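Toy Food: Why Do We Like to Play Kitchen?

Have you ever served a dinner that nobody could eat? Then you already know toy food. In this page we look at how it is made, and how you can set a table with it.

What is toy food made of?

Some toy food is hard and some is soft. Fruit is often sewn from cloth, with a filling inside. Bottles and tins are usually hard, so that they can stand up. The maker has to choose which parts of the real food are important. A strawberry needs a red body, small seeds and green leaves. If you take away the leaves and the seeds, it could be a tomato!

A banana is more difficult. Closed, it is only a yellow curve. Many makers prefer to show it half peeled, with the pale fruit coming out.

A table with ketchup and fruit

On this table the ketchup bottle has a plate for itself. One strawberry is in the light blue bowl and the other one is still outside.

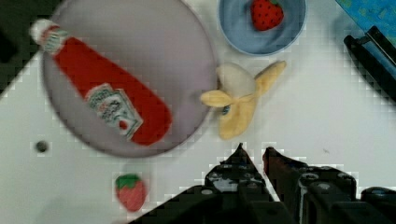
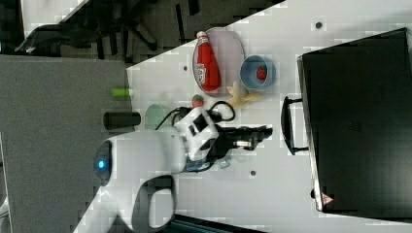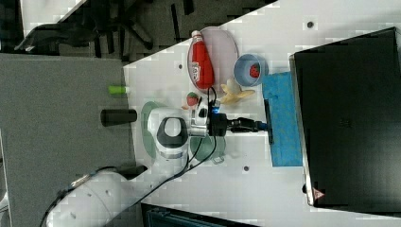
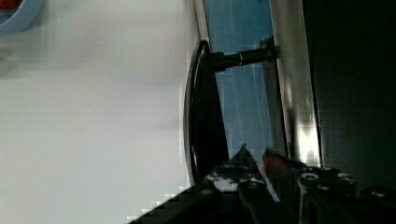 How do you know it is ketchup?

Look again at the bottle in the first picture. The words on the label are too blurred to read, but you probably knew the answer at once. The red colour, the white cap and the shape tell you. We call such things clues. Shops use clues too, and this is why you can find your favourite juice from far away.

Try it yourself

You need a plate, a bowl and a few pieces of toy food. If you have no toy food, you can draw it on card and cut it out (ask an adult to help with the scissors).

1. Put the plate and the bowl on the table.
2. Decide which food goes on the plate and which goes in the bowl.
3. Ask a friend to look at the table for 20 seconds.
4. Your friend turns around and you move 2 things.
5. Can your friend say what has changed?

After the game, put everything back in its box. Cloth fruit can become dirty, so read the small label before you wash it.

New words

Peel: the skin of a fruit such as a banana.
Label: a piece of paper or cloth that tells you what a thing is.
Clue: something that helps you to find an answer.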